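Dredora: a table of printed and woven necktie patterns

README for the second release, November

Dredora is a table of descriptions of neckties. Each row is one tie. It was started by Slavica Obradović from the order books of the Softić tailor shop in Clokach, and later it was extended with ties from private wardrobes and from the Grorngate clothing archive. The table has 3000 rows. Of these, 1018 come from the Softić books and the others from the two later sources.

We made it for people who study the history of patterns, for costume departments and for anybody who must describe a tie in a catalog and does not want to write "colorful" every time.

Files

ties.csv has one row per tie, in UTF-8, with a comma as separator.
terms.csv has the list of allowed words for the pattern column, with a short explanation for each word.

Columns in ties.csv

id: a number that does not change between releases
source: softic, wardrobe or grorngate
ground: the main color of the cloth
pattern: one word from terms.csv
second_pattern: may be empty
technique: woven, printed, knitted or unknown
width_mm: measured at the widest place of the front blade
decade: as written in the source, or the opinion of the cataloger
decade_basis: book, label or opinion
note: free text 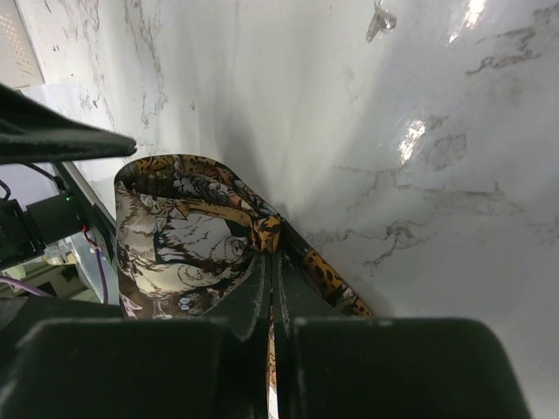
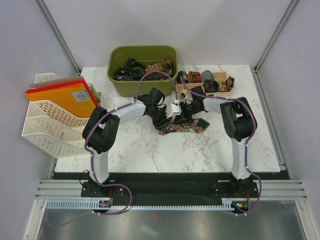
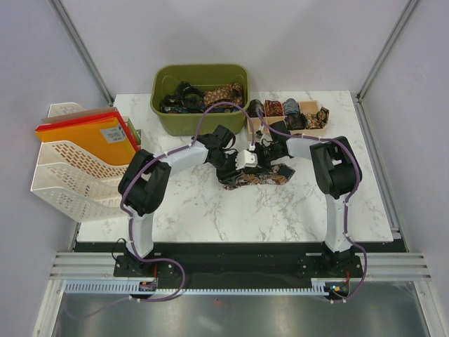 2 min read

How the patterns were named

This was the most difficult part of the work. Paisley is easy when it is large and has the typical bent drop. When it is very small, two catalogers often disagree if it is paisley or only a leaf. Our rule is that the drop must have a curved tip, otherwise we write "foliate". Zuweira Dankwa wrote this rule and also the rules for stripes, where the direction is always given as seen by a person standing in front of the wearer.

Ties with pictures of animals, buildings or persons are under "figural". We know that this word is too wide. A hunting tie with small foxes in rows and a tie with one big drawing over the whole front are quite different objects, but both of them get the same word. In the next release we want to divide it. Until then please read the note column.

Colors are named by eye, in daylight, from a list of plain words. "Gold" and "orange" are often exchanged between catalogers, so do not build a statistic on this difference.

Known problems

158 rows have "unknown" as technique. Most of them are from the order books, where the tailor did not write it and the tie itself is lost.

The width in the Softić rows was converted from inches and rounded to the nearest five millimeters. The other rows were measured directly.

In the books the same customer sometimes ordered the same tie again. We kept both orders as separate rows. If you need unique designs, you must remove the doubles yourself.

Customer names were removed by Blagoje Obradović before the first release. If you find one which is still in a note, please write to us and we will take it out.

Changes since the first release

The Grorngate rows were added. The column decade_basis is new. "Polka" and "spot" are now one word, "dot". Danica Georgiou corrected the spelling of Clokach street names in the notes.

License and contact

The table may be used and changed freely if you name Dredora as the source. Corrections go to Adwoa Quartey, preferably with the id of the row and one sentence why it is wrong.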